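Kimden 社区物品整理与循环项目：阶段进展报告
报送：Halliday 基金
撰写：Jean Ogilvie，项目协调人
日期：21/11/2021

Jean 上次交报告的时候，我们还在为搁板够不够用发愁。这一次要写的东西多得多，而且大多是好消息，所以篇幅稍长，请见谅。

一、这个阶段做了什么

项目从三月开始，到现在一共走进了 29 户人家，比申请书里写的目标多。每户的做法大体一样：先上门坐下来聊一次，听住户讲哪一处最让他们头疼，再约时间一起动手。我们不替人扔东西，这一条从头到尾没有变过。住户自己决定留什么、送什么、修什么，我们的人负责递袋子、贴标签、搬箱子，还有在旁边鼓劲（这部分工作量其实不小！）。

除了入户，我们还办了 6 次公开的整理课，地点在 Hatura 活动室。前两次来的人不多，课上讲得也太满，结束时桌上还摊着一堆没来得及收的衣服。从第三次起我们改了办法，每次只讲一样东西：一次讲布袋，一次讲毯子和被子，一次讲冬天的外套，一次讲厨房抽屉。题目小了，大家反而愿意把自己家里的东西带来，课堂一下子热闹起来，到时间了还有人不肯走。

参加课程的总人次是 39。数字看起来不大，但活动室本来就小，而且我们希望每个人手里都有东西可以折，有地方可以铺开。我对这个数字很满意。

二、布袋：意料之外的主角

申请书里根本没有提到布袋，可是它成了这半年谈得最多的东西。几乎每一户都有一个抽屉、一个柜角或者一扇门的背后塞满了布袋，买东西送的、开会发的、亲戚给的，揉成一团，要用的时候抽出一个，掉出来一串。住户说起来都笑，说完又叹气。

我们试过几种收法。卷起来最省地方，可是卷筒在抽屉里会滚；平着摞起来好看，抽下面那个的时候上面的全散。最后大家比较认可的是折成厚厚的长方块，中间横着套一根松紧带，竖着放。折好的袋子站得住，印字的那面朝外，找起来也快。步骤写在课程单上，一共没几行：

把袋子铺平，提手往里放。
左右各往中间折，宽度差不多就行，不必对得很准。
从底下往上折，折到一个手掌那么高。
松紧带从中间套上，太松就多绕一圈。
竖着放进抽屉或盒子。

松紧带是住户提的主意。我们原来用的是纸条，写上字再贴住，漂亮是漂亮，用一次就坏了。换成松紧带以后，袋子拿出去用，带子留在抽屉里，回来再套上。有一位住户家里存了一整盒旧发圈，全派上了用场，她那天高兴得不得了，临走还分给邻居一把。
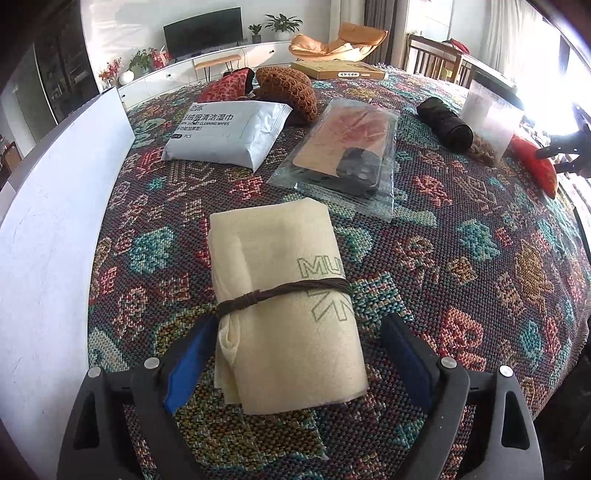 图一：折好并用深棕色松紧带束住的米色布袋，放在彩色织毯上；后面是一包清洁湿巾。

折得不齐完全没有关系。课上有几位一开始很紧张，边角翘起来一点就要拆了重来，我们反复讲，能站住、能找到、能再折回去，就已经很好了。到后来大家互相比的是谁折得快。

布袋多出来怎么办，也有了去处。住户愿意送出来的，我们集中清点、清洗，放在 Wanda 二手铺的柜台边上，客人买了东西可以随手拿一个走。店里的人说这个角落很受欢迎，补货都补不及。下一阶段我们想给这些袋子缝上一个小布标，写上项目的名字，让拿到的人知道它从哪里来。

三、毯子、外套和清洁

毯子比布袋难。体积大，样子又各不相同，厚的薄的，带流苏的，几种颜色织在一起的，很多都是有来历的东西，谁也舍不得塞到柜子最里头。我们的建议是常用的就让它留在外面，搭着、铺着都可以，只把换季的收起来。这个建议说出来很多人松了一口气，好像一直在等别人告诉他们，毯子不收进柜子也算整理过了。

带流苏的毯子收的时候要注意，流苏往里折，免得勾到柜门的合页。颜色多的织毯第一次洗之前，最好在不显眼的地方用湿白布按一下，看看掉不掉色。这两条是课上有经验的几位老人家教给我们的，已经补进了课程单。

外套那一课安排在天气转凉之前，时间正好。内容有三块：挂还是叠、口袋怎么清空、表面的污渍怎么处理。口袋那一段笑声最多，掏出来的有车票、糖纸、干掉的笔，还有一把找了很久的钥匙！污渍那一段，我们请大家先看衣服里面的洗涤标，再决定用什么。外套专用的清洁湿巾不少人家里都有，适合处理领口和袖口的小块脏污，用之前同样要在里侧试一下。大面积的脏还是得洗，或者送到外面去洗，这一点我们讲得很明白。

课后我们收到一个很实在的建议：清洁用品不要和衣物混着放，单独用一个小盒子，放在挂外套的地方旁边。我们回访的时候看到有几户已经这样做了，而且盒子用的都是家里现成的。

四、回访的情况

入户之后隔一段时间，我们会再去一次，不检查，只是看看哪些办法用下来了，哪些没有。坦白讲，厨房抽屉的分隔效果最不稳定，一忙起来就恢复原样；布袋的折法保持得最好，有的人家连围巾和薄毛衣也照着这个办法折了。还有一户的孩子把折布袋当成了自己的差事，家里谁拿错了位置他都要管，做妈妈的讲起来又好气又好笑。

回访里听到的意见，我记下几条，供基金参考：
希望课程时间能有一次放在晚上，白天上班的人来不了。
课程单的字再大一点，图再多一点。
入户的时间可以拆成两次短的，一次做完太累。
想学修补，特别是织物脱线和拉链。

最后一条提的人最多，也最让我兴奋。东西理清楚了，大家自然就看到哪些是坏了但还想留的。修补本来不在这一期的计划里，可是这股劲头摆在这里，不接住太可惜。

五、经费使用

本期拨款中，有 3000 元用于材料，包括松紧带、标签、收纳盒、课程单的印刷，以及清洗捐赠布袋的费用。收纳盒买得比预算少，住户大多愿意用家里已有的鞋盒和饼干罐，省下来的部分转到了印刷上，课程单因此多印了一批，放在活动室门口由人自取。活动室由 Hatura 免费提供，我们只负责打扫和锁门。各项票据已经另行寄出，如有缺漏请直接告诉我，我当天就补。

六、遇到的问题

存放空间仍然紧张。收来的布袋和毯子在送出去之前要有地方放，目前是堆在活动室的里间，来上课的人多的时候就转不开身。我们正在和 Wanda 商量，看能不能借用他们后面的一个架子。

排期也有过混乱。有两户的时间记重了，只好临时分成两组去，好在住户都很体谅。现在改成一张纸质总表，贴在活动室墙上，谁接的电话谁当场写，之后没有再出过错。

还有一个问题是我自己的：拍照太少。每次一动手就忘了，等想起来，柜门都关上了。下一阶段会指定一个人专门负责记录，当然，每次都先征得住户同意。

七、下一阶段的打算

入户继续做，改成两次短访。公开课增加一次晚间场，题目暂定为床品和毛巾。修补课先试一回，内容限于缝扣子、收线头和换松紧带，材料可以从本期结余里出，不需要追加拨款。试得好的话，我们会在下一次申请里正式提出来，并附上参加者的意见。

课程单也要重新排一遍，字号放大，布袋那一页加上步骤图。初稿出来以后我会寄一份给基金，欢迎在上面直接涂改。

也很希望基金的同事能来活动室坐一坐，最好赶上有课的时候，带一个自己家里的布袋来，我们现场教。

Jean Ogilvie
Kimden 社区物品整理与循环项目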